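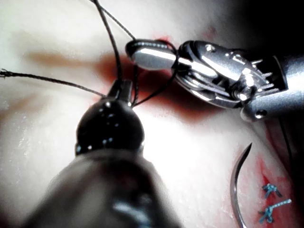 Ritva Oksanen asked me last week whether a failed knot should be deleted from the set. Please keep it. The learning system needs to see how a person recovers when the thread slips.

Recording the knot-tying episodes

1. Start the recorder before you touch the thread. One episode is one knot, from the first grip to the cut.

2. Make the wrap around the jaw of the needle driver at your normal speed. Do not slow down for the recording — slow hands teach slow hands.

3. Check the wrist view after every 25 episodes. The jaw tips and the thread between them must be visible while you wrap. If glare covers the thread, turn the light down and record again.

4. Label each episode "clean", "recovered" or "failed". With "recovered", write also the time when the thread was lost.

5. Upload to the Iltine folder at the end of the day, also when the batch is not full.

Our first set had 515 episodes and the policy still pulled too early on the second throw. We aim for 2000 by October. Settings for the left-handed operators are on the Tostby page.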